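Evance Opens Drink Can and Carton Collection in Skurton

SKURTON, December 2018 – Evance, the waste and recycling contractor for Clevbridge, will begin a separate collection of drink cans and cartons from 600 households in Skurton this month.

Each home will receive 2 bags, one for cans and one for cartons. Residents are asked to empty and rinse both before bagging them. Wrappers and used tissues should stay in the household trash.
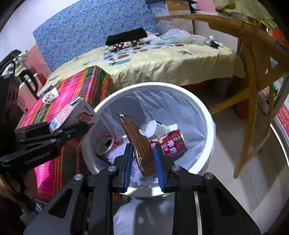
Red drink cans, a wrapper and a drink carton at a lined household trash bin.

Bags will be picked up every 2 weeks from the curb, along with the regular trash. Apartment residents can use the drop-off point at the Pasaribu building, which has 40 spaces for parking and is open until 5 p.m.

Cans do not need to be crushed. Plastic straws and caps should be removed from cartons.

There is no added charge for the service. Replacement bags are available at the Evance office in Clevbridge.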